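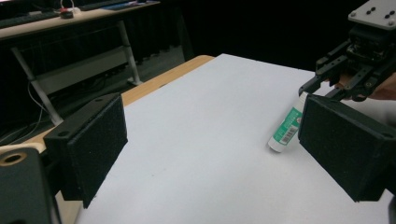
*A plain white tabletop, with a black gripper finger on each side.*

# How does a baseball scoreboard work?

The first time you look at a baseball scoreboard, it can seem like a lot of numbers in a row. Each number has a job, and once you know the jobs you can follow a whole game from it.

## The long row

A baseball game is split into parts called innings. Most grown-up games have nine. Children's games are often shorter, with six or seven.

In each inning, both teams get a turn to bat. The visiting team bats first, and this is called the top of the inning. The home team bats second, and this is called the bottom. On the scoreboard, the visitors are on the upper line and the home team is on the lower line, so the words match what you see.

Every inning has its own box. The number in the box tells you how many runs the team scored in that inning. A run is scored when a player gets all the way round the bases and back to home plate.

Say Troltlow are playing away at Condaditz. If Troltlow score 2 runs in their first turn, a 2 goes in the first box on the upper line. If Condaditz score none, a 0 goes underneath it.

## R, H and E

At the end of the row there are three more boxes with letters above them.

**R** is for runs. It is all the inning boxes added together, and it tells you who is winning.

**H** is for hits. A hit is when the batter strikes the ball and gets safely to a base because of it. A team can have plenty of hits and still lose, if the players get stuck on the bases and never reach home.

**E** is for errors. An error is a mistake by a fielder, such as dropping an easy catch or throwing the ball over a teammate's head. The number next to a team's name shows the errors that team made while it was fielding.

## Balls, strikes and outs

Many scoreboards also have a small set of lights or numbers for what is going on right now.

- **Balls:** pitches that missed the strike zone and that the batter did not swing at. Four of these and the batter walks to first base.
- **Strikes:** good pitches the batter let go by, or swings that missed. Three and the batter is out. Hitting the ball foul usually counts as a strike too, but a normal foul can't be the third one.
- **Outs:** how many batters or runners are out. After three outs the teams swap over.

People say the balls first and then the strikes. "Three and two" means three balls and two strikes - this is called a full count.

## Who changes the numbers?

Today most big boards are electric, and one person works them from a desk. Some grounds still do it by hand. The old board at Marciniak Field has 187 metal number plates, kept on hooks behind the wall. The scorer slides each one into its slot from the back and listens for the umpire's call.

## Why is the last box sometimes an X?

If the home team is already ahead after the top of the ninth, it doesn't need to bat again. The game is over, and an X goes in the empty box.

If the scores are level after nine innings, the teams play extra ones. Small boards can run out of boxes - then the scorer has to clear the row and start again from the left.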